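Why Does Metal Shine and Wood Has Stripes?

A page for curious readers, from 8 to 11 years

Do you have a kitchen near you now? Go there and touch two things: a steel pot and a wooden table. The pot feels cold and the table feels almost warm. Both of them can be very smooth, and both can shine when there is a lamp or a window. But they come from very different places, and they have different stories to tell. In this page we will learn to read them.

A steel pot with a number inside, and the grain of a pale wooden table. 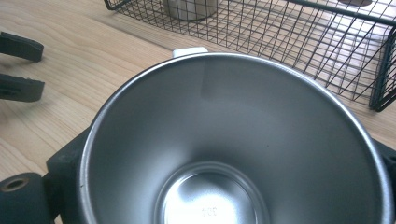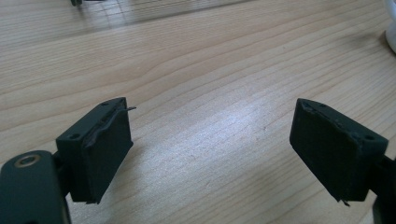
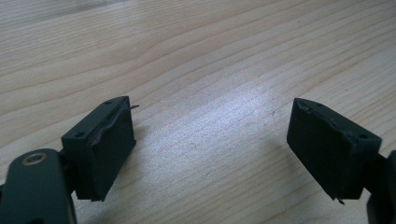

Nesma Ragab wrote to us after she read the first version of this page with her two sons. She told us that the boys looked under every pot and spoon in the house, and they found a number on only one of them. Is the other steel bad, she asked, or did the maker forget? It is a very good question, Nesma, and we thank your boys for it. The maker does not need to put the number. Some makers stamp it on the outside, some inside, some print it only on the box. So a pot with no number can be just as good as a pot with one.

What does 304 mean?

Steel is mostly iron. Iron is strong, but it has one problem: when it meets water and air, it becomes rusty. Maybe you have seen an old nail in the garden, all brown and rough. You would not like to eat soup from this!

A long time ago people learned to mix iron with other metals. A mix of metals is called an alloy. When you put enough chromium in the steel, you get stainless steel. "Stainless" means that it does not get stains easily.

The number 304 is the name of one recipe. In this recipe, about 18 parts of every hundred are chromium, and there is also some nickel. You may see "18/8" or "18/10" on a spoon. The first number is the chromium and the second is the nickel.

How does chromium stop the rust? It makes a skin. The chromium on the outside of the steel joins with oxygen from the air, and together they make a layer so thin that you cannot see it, even with a good magnifying glass. This layer keeps water and air away from the iron. If you scratch the pot with a fork, the skin grows again by itself. Your own skin does this too, only more slowly.

Why is one part of a pot shiny and another part dull?

Look again at the steel pot on this page. The bottom is brighter than the walls. How can this be, if it is all metal?

Think about a ball. When you throw a ball on a flat floor, it comes back in a direction you can guess. When you throw it on a pile of stones, it can jump anywhere. Light does the same. On a very smooth metal the light comes back in good order, and you see a clear shine, sometimes even your own face. On metal with many tiny scratches, the light goes in many directions, and you see a soft gray. Makers often brush the steel on purpose to get this soft look. It also hides the marks of fingers.

The direction of the light is important too. A wall that leans away from the lamp will look darker than a wall that leans toward it. Try this with a spoon: turn it slowly in your hand and watch how the bright place moves, though the spoon stays the same.

Now the table

Wood was alive. Each line that you see on a wooden table was once part of a tree, and the lines together are called the grain.

A tree grows a new layer under its bark every year. In spring it grows fast, and the new wood is pale. In summer it grows slowly, and this wood is darker and harder. The two together make one ring. If you cut the tree across, as you cut a cucumber, you see circles. If you cut it along, as you cut a long loaf of bread to make a sandwich, the rings become stripes.

Why do the stripes on a table bend, then? Because a tree is not a perfect pipe. It is wider at the bottom, it leans a little, it makes branches. The saw goes straight but the rings do not, so the saw meets them in curves. Some places have wide stripes and some places have narrow ones close together. Narrow stripes can come from years when the tree grew only a little, or simply from the angle of the saw.

Most tables also have something on top of the wood, like oil, wax or varnish. It closes the very small holes, so that juice and soup cannot go in so quickly. It also gives the table its shine. When strong light falls on a smooth table, you can get a white patch where the grain almost disappears. This is called glare. Move your head to the side, and the patch moves also.

Why does the pot feel colder?

This one is a trick of your hand. If the pot and the table stand in the same room all night, in the morning they have the same temperature. But metal takes the heat from your fingers very quickly and carries it away. Wood takes it slowly. Your hand feels how fast the heat is leaving, and it tells you "cold!"

A thing that moves heat well is called a conductor. A thing that moves it badly is an insulator. It is the reason why we cook in metal and stir with a wooden spoon.

Try it at home

You need: a metal spoon, a wooden spoon, a cup, warm water from the tap (not boiling!), a little butter and an adult.

1. Fill the cup with warm water.
2. Put a small piece of butter near the top end of each spoon, the same size on both.
3. Stand the two spoons in the cup.
4. Wait 5 minutes and look. Wait 6 more and look again.
5. Write down which butter became soft first.

If nothing happens, the water was maybe too cool. Ask the adult to change it for warmer water.

And a second thing, for a rainy day. Take a sheet of thin paper and a soft pencil. Lay the paper on a piece of old, unpainted wood and rub with the side of the pencil. The grain will come up on the paper. On a very smooth table it works badly - the varnish has filled the small valleys.

Words to remember

Alloy: a mix of metals.
Chromium: the metal that helps steel to stay without rust.
Conductor: a material that lets heat go through easily.
Glare: strong light that comes back from a smooth surface into your eyes.
Grain: the lines in wood.
Insulator: a material that lets heat go through only slowly.

Text: Erzsébet Rácz. Send us your pencil rubbings until the end of June, and please write on the back what wood it was, if you know it.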